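Is a defensive alliance bound to a partner that strikes first?
Political Theory board — 9 replies, 664 views

wulcombe_reader
Reading Lucyna Jabłońska's essay on the 1929 Wilczyńska pact. She says the signers owed help even if a partner fired first, as long as the threat was "near." I don't buy it. Near according to whom?
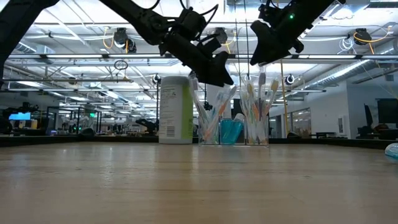 glis_fan
The treaty text says "attack," and she stretches it to cover fear of attack. A word on a label should tell you what you're getting, same as on that white canister beside the clear organizer. Genowefa Lis made this point in March and got no answer.

marginalia4
Lis overstates it. A state that waits for the first shell may have nothing left to defend.

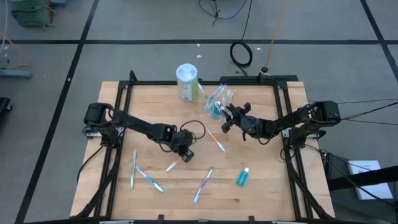
Two arms over the table, toothbrush at the left one.

wulcombe_reader
Every aggressor says that. Show me one who didn't — I'd like to see the evidence, page 125 has none. 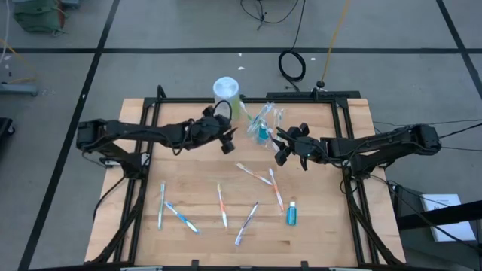 marginalia4
Page 125 is about notice, so you're reading the wrong chapter. The evidence test is in chapter 4. It asks for troop movements, plus a refusal to talk.

glis_fan
Read it. Troops move for all kinds of reasons, and who decides that talks were refused? The partner who wants the war.

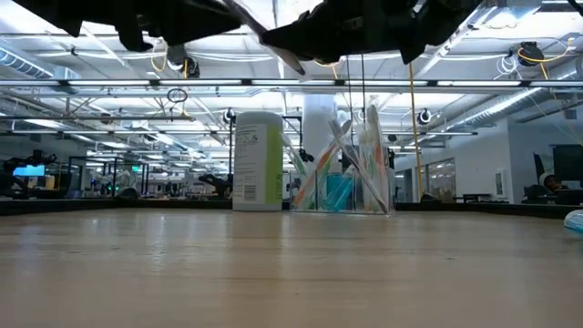
Jiltuletti
Then the fault is in who judges, and you could fix that with an outside panel. I doubt any big power would sign up for one, though.

wulcombe_reader
Neither do I. Still waiting for a definition of "near."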